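Open afternoon at Flolbridge

I spent a July afternoon at the Warnberg open day in Flolbridge, mainly to see the kitchen arm they call Homer. Doors opened at 2 pm and I left when the tea ran out.

The demonstration is simple on paper. Homer stands at a counter, picks up an item of food and puts it in a pot. Meenakshi Dwivedi ran the session and spent most of her talk on the policy behind it, which was trained on 920 recorded episodes, all of them driven by hand. Each one was collected at the same counter, so I asked how it copes with a different surface. Badly, she said, and they are working on that next.

Control runs at 10 Hz, with a faster loop underneath for the joints. That sounds slow and looks slow. A single pick took more than 50 seconds from the start command to the release, and much of that was the approach – small corrections, a pause, another small correction. Zoltán Csonka, who looks after the hardware, put the pauses down to inference time on the machine they had brought along. The one in the lab is quicker.

I was more interested in the wrist view, which they had up on a side monitor. The fingers are wide flat plates, and they take up a good part of the bottom of the picture, so the last stage of a grasp is done with the target partly hidden.

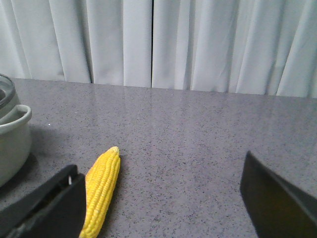

Wrist camera view, corn between the fingers and the pot over to the left.

The corn sits much closer to the left finger than the right. I asked whether the arm centres itself before closing, and it is meant to, but there is no separate step for it.

The Sengar stand next door had a conveyor sorter. I gave it five minutes and went back for another look at Homer.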